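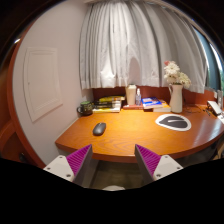 The desk by the window, mouse on the left, mouse pad on the right.

So I was the night person for the gripper, which sounds grander than it was. Molico had hired me in June to look after the hand-held ones, the kind you carry around a house and pinch things with so that the big arm back at the shop can learn how pinching goes. Mine was number 601. It had white fingers with purple ridged pads, and it had a squeak.

The squeak is where the trouble started. Lærke Bech heard it over the phone. I was sitting at her aunt's curved desk (I was renting the aunt's front room, flowers and all) and she said, "What is that, a bird?" and I said no, that's the left finger, and she said, "Take it apart then," and hung up. Lærke ran the repair bench. She hung up on everyone, so I tried not to take it to heart.

Now, I had never taken one apart. I'd changed pads, sure. You peel the old one off, clean the face, press the new one on and hold it while you think about lunch. But the squeak was down in the base, where the little screws go, and I'd been told in my first week to leave those screws alone. The man who told me that had left for Fisden a month later, so I figured his rules had gone with him!

I put a dish towel down first. My grandmother fixed watches on a dish towel and never lost a screw in her life, or said she didn't. Then I backed out the screws on the left base, and the second one came up with a curl of white plastic wrapped around it like a pencil shaving. Stripped. Somebody before me had cranked it in crooked and kept cranking. I could picture them doing it, too, tongue between their teeth, late for something.

I called Lærke back.

"How many turns before it bit?" she asked.

"It didn't bite."

"Then it's been riding loose. That's your bird." I could hear her bench fan going. "Have you got a Grollon kit with you?"

I did. It was in the closet under my coat, a gray roll with a snap on it, and I'd used exactly one thing out of it since June (the tweezers, for a splinter). She had me find the thread inserts, and the tiny bottle of green stuff, and a driver that she called "the polite one" because it clicked and quit on you before you could do any harm. I set it to 18, which was the number she gave me, and I wrote 18 on the back of my hand in pen because I know what I'm like.

It took 40 minutes. Most of that was me on my knees, feeling around under the desk for an insert that had hopped off the towel. I found a hairpin and a very old almond. Then I found the insert stuck to my own sleeve, and I sat down on the floor for a bit and ate a cracker.

When I came back up, the light had changed behind the curtain and the flowers had gone kind of blue, and I had this feeling I've never been able to explain to anybody at work. The gripper was lying there with one finger off, and I was sorry for it. I mean I talked to it. I said, "Hang on, we're nearly there," the way you do to a dog at the vet. Mrs. Snorradóttir from upstairs was coming down with her recycling and I heard her stop outside my door, listen, and keep going.

The insert went in straight. I put one drop of green on the screw, wiped off the part that ran, and let the polite driver click. Then the other screws, a little each, back and forth between them so the base would sit flat. Lærke made me say "flat" out loud before she'd let me do the next step. I slid a strip of paper between the pads and closed them on it and pulled. It held. I moved the strip up toward the tips and pulled again, and there it slid out like a letter from an envelope.

"Tips are toed out," she said, before I'd told her anything.

"How do you know that?"

"You breathed."

So off came the right side as well, and there was a shim in there, thin as a fingernail paring, folded over on itself. I flattened it with the back of a spoon. I put it back. I said "flat" without being asked. This time the paper tore before it let go, and I yelled, and Lærke laughed, which I had not known she could do.

She had me leave it alone overnight so the green could set. I put it on the chair with the towel over it and went to bed at 2, and lay there listening for a squeak that had no reason to come. The pipes ticked. Upstairs a radio was on low.

In the morning I picked it up, pointed it at the desk, and worked the fingers, slow, then quick. Quiet as anything! I called the bench to tell her.

"Good," Lærke said. "Do the mouse first. Pick it up and set it on its pad. And then bring me back my Grollon kit, I've been looking for that since spring."

She hung up, and I went and got my coat.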